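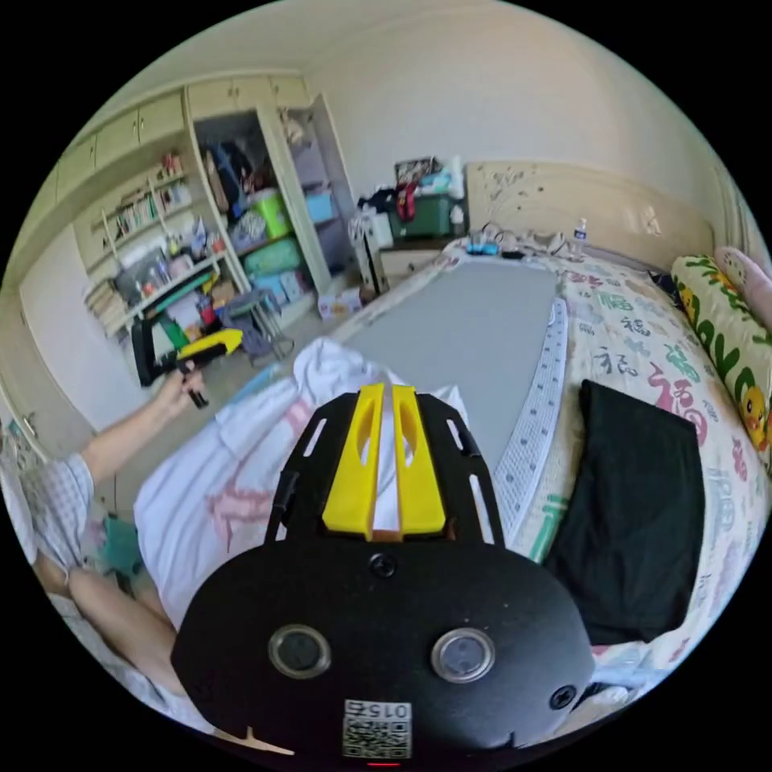
Iulian Jitaru thinks we're rinsing too soon and that's the whole trouble with the pale blue. Let it hang until it has properly turned, he wrote in the margin of the last page, right across my drawing of the drying rack, and then let it hang a while longer, go and have your lunch, and only then let it anywhere near water. I've been turning this over all morning and I think he may be half right, so the June skeins got split in two and I'm writing it all down before I forget which half was which.

**June, indigo, the pale blue for the Wimovia check**

For anyone picking this book up cold: Bogdan is the big vat, Sumier is the soft cotton that came on the tall cones, and Wimovia is the bedspread order, plain weave, pale blue and white. The dark blue we can do in our sleep by now. The pale one has been giving us fits since spring, streaky on one skein and lovely on the next, and then a bit of it comes off on your thumb just when you've started to feel pleased with yourself.

Scoured all of the Sumier again first, even the skeins marked as done. A gentle simmer for 60 minutes with soda ash, and the water came out the color of weak tea, so they were certainly not done, or not by my standards (sorry to whoever tied the little paper tags, they are beautiful tags). Two rinses, then left soaking so they'd go into the vat wet right through. I do think half our streaks are nothing more mysterious than a dry patch in the middle of a skein, and I'd like us all to get into the habit of squeezing them under water until the bubbles stop.

Bogdan was sulking when I came in. Murky, bluish, hardly any coppery skin on top. Fed him 150 g of fructose dissolved in hot water, with a spoon of lime after, brought him up to 42 °C, stirred slowly around the side and put the lid on. By mid-morning he was a clear yellowy green underneath with a nice bloom, and I was so relieved that I talked to him, which I mention only so that it's in the record that it does no harm.

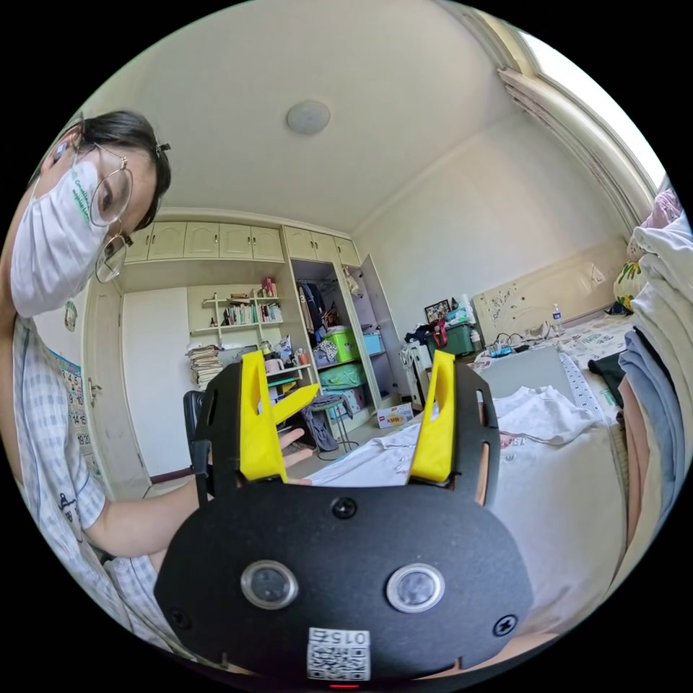
The size of the check is still open, and I keep going back and forth on it. My first drawing had great big squares, very handsome on paper, but the cloth is going over a bed and will be seen from the doorway mostly, and I wonder if something softer wouldn't be kinder to live with. The light blue and white of the checked shirt is near enough to what I have in my head for color, so please hold the dry skeins against that idea of blue and not against the old card, which has faded and was never any good to begin with. I'd go a hair grayer if the yarn lets us. White stays white, no cream, we've had that conversation!

Dips: seven minutes each, weak vat, and I'd much sooner have several short ones than a single long one. Lowered them in slowly, no splashing, moved them a little with the stick, squeezed them out just under the surface on the way up. They came out that startling green and went blue as I stood there, and I don't suppose I will ever get tired of it. Opened the strands by hand while they turned, particularly under the ties. The ties were too tight on the first few, I can see faint bands already, so loosen them to a floppy figure eight next time.

First half: rinsed as soon as it looked blue all over, the way we always have.
Second half: hung by the window until it was bone dry, Iulian's way, then rinsed, then a short bath with a splash of vinegar, then rinsed again.
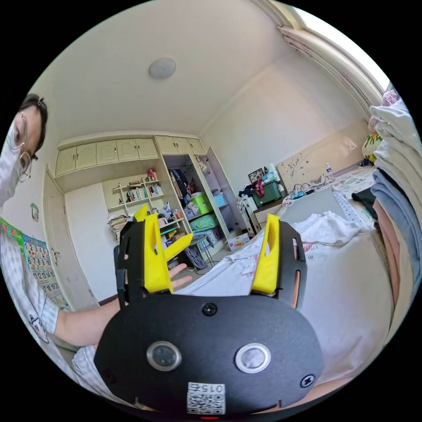

*Yellow pointed tips, sticker 015, red light on.*

Rub test with a damp white rag, ten strokes, same thumb. The first half left a definite smudge. The second half left something too, but so little that I had to carry the rag over to the daylight to be sure of it. That's one for the margin, I suppose, and I owe Iulian a pastry from the good bakery at Stavthorpe. I'd still like to see it repeated with looser ties before we call it settled, seeing as I may simply have rinsed the second lot better out of sheer curiosity.

Still to do: wind a sample warp from the second half, mixed with white, and weave both check sizes side by side so we can stop arguing from drawings. Wash it hot. Wash it again. The lime tub is nearly empty and so is the vinegar. Bogdan has been stirred and covered and should be left alone until tomorrow, and whoever has the long wooden stick, could it please come back to its hook.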